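Search this site

Call for members: the Sungate student robot arm team, fall season

The Sungate team is taking applications again. Last year we entered the Virwood Tabletop Challenge with high hopes and a program called Drenura, and we finished 11th. The organizers tell us this is respectable. We have chosen to believe them and come back with more people.

The Virwood task sounds like something a toddler does before lunch. The arm gets a table of household things, a written instruction, and a time limit. It has to pick up the right thing and put it in the right place, and it has to do this again after the judges have moved everything a few inches and smiled at you.

We meet two evenings a week during term and every other weekend from February on, when things get tense. Most of a session goes to running the arm, watching what it does, and arguing about whose code did that. The rest goes to labeling. Our logbook stands at 2,294 recorded attempts and we would like to reach 4,000 before the qualifying round, so if you enjoy repetition you will be treated like royalty.

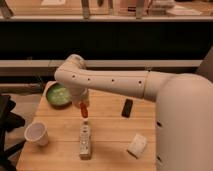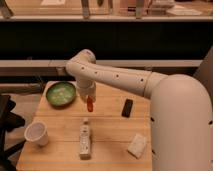

Three openings need filling this season, and the first is on grasping. You would own everything between "the arm is over the object" and "the arm has the object," a distance that has eaten two team leads so far. Small things get most of your attention. The little orange piece under the gripper is a fair sample of the work: narrow, upright, and sharing the table with a green bowl and a white cup that the arm is supposed to leave alone. Some Python is needed. Patience can be substituted for a portion of the Python.

The second opening is on perception, meaning the part of Drenura that decides what is on the table and where. It is good at bowls. It has opinions about sponges that we'd like somebody to talk it out of. Linear algebra helps, and so does having once trained a model of any kind, even a bad one.

The third is test lead. You set up the table, write down what happened, and refuse to let anyone call a run "basically a success." No programming required. Legible handwriting is required, and we will check.

You don't need competition experience. You do need to be enrolled at least half time, able to make one of the two weekly evenings without fail, and willing to put objects back where they were. Members get a key card, a share of the snack shelf, and travel to the final if we make the final. There is no pay. Course credit is possible if your adviser signs the form, and advisers have been known to sign it.

We also run Cocco, a gentler beginner group, for anyone who would like to learn the arm without a ranking attached. It had 44 sign-ups last fall, so get your name in early.

To apply, send one page on something you built, fixed, or broke in an interesting way, and say which opening you want. Resumes are fine but we skim them. Applications close Sat 15 August at midnight. Everyone gets a reply, including the people who apply at 11:59.

Contact: Naa Essien, team coordinator, Sungate | © Sungate student robot arm team | Back to top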